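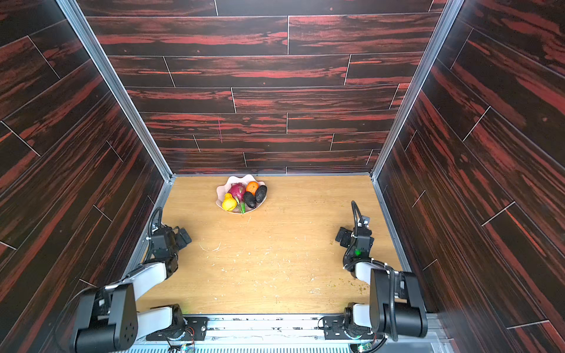

Fruit bowl on pale wood, dark planks behind

Spring check of the photo gear and the Skumside path, 2 April 2021

Right, the annual going-over before our sunset walks start up again! Same list as last year with my scribbles after each item. If you're coming along, have a read and do your own bag too.

Tripods

Leg locks: OK. Mine were stiff with sand, so I took them apart on the kitchen floor and rinsed the lot (never again on a light rug).
Feet: one rubber foot missing from the club tripod. Replacement ordered from Landeg.
Centre column: slips a bit under the long lens. NOT OK for now, please leave it down until I've had another go at the clamp.
Weight hook: OK. Hang your bag low, nearly touching the ground, or it swings about in a breeze and makes everything worse.

Bags and batteries

Straps and stitching: OK, apart from the grey shoulder bag. Eilif has sewn it up once already and I think it's time to let it go.
Spare batteries: 2 of the old ones have gone fat in the middle. Out they go, to the recycling point and not the kitchen bin, please!
Head torches: OK. All on fresh cells. Bring your own as well if you've got one, the red light setting is lovely for not blinding your neighbour.
First aid tin: plasters topped up, foil blanket still sealed. Somebody had all the safety pins.
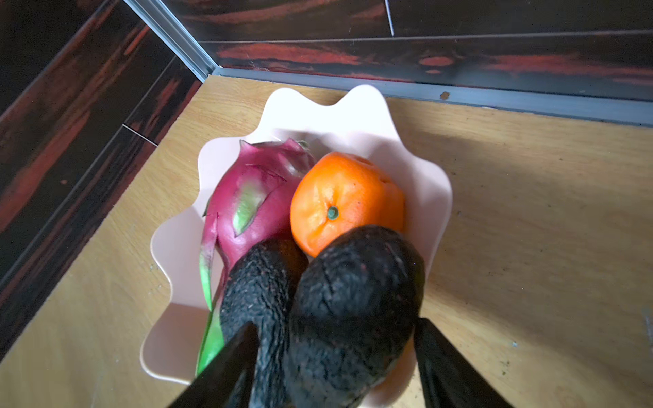
The path down to the beach

Steps from the car park: OK but slippery at the bottom, there's green stuff on them. Hold the rail.
Handrail: wobbly by the bend. I rang Flendby about it and they've put it on their list, to be looked at by July. We'll see.
Rocks at the point: tape goes 10 metres back from the edge and we stay behind it, however good the sky is. Yes, Trygve, you too.
Tide: check the table on the day, every time. I'd like us off the sand a good while before it turns.
Phone signal: none below the steps, fine again at the top.

On the night

Sign in with Maj-Britt at the car park and sign out again before you drive off. We spent ages last July looking for someone who was already home eating toast.
Don't look at the sun through a long lens. Use the back screen.

Still to do: centre column, new shoulder bag, safety pins.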